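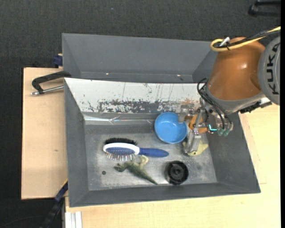 By Braulio Ponce

How to Sort a Mixed Bin

Most homes have at least one bin where things land when they have no other spot. Ours sits behind the kitchen door. If yours is like that, set aside 21 minutes and work through it in one go.

What you need: two open bins of about the same size, a damp cloth, and a clear surface next to them. Gray bins like these work well, and you can keep one right behind the other so both stay within reach.

1. Take out the biggest thing first. A bowl takes up a lot of floor space in a bin, even an empty one like the blue bowl, and small things slide in behind it.

2. Set bowls and other kitchen items on the surface. They go back to the cupboard at the end, all in one trip.

3. Pick up the small things one at a time. Anything you want to keep but don't use in the kitchen goes in the second bin.

4. Wipe the floor of the first bin, then the corners. Let it dry with the open side up.

5. Put back only what belongs there. Leave a hand's width free along one side so you can reach the bottom.

If you store bowls in the bin on purpose, keep them against the rear wall and nest the smaller ones inside. Don't stack them higher than the rim.

I do ours every January and again before school starts. Lids are covered on a separate page.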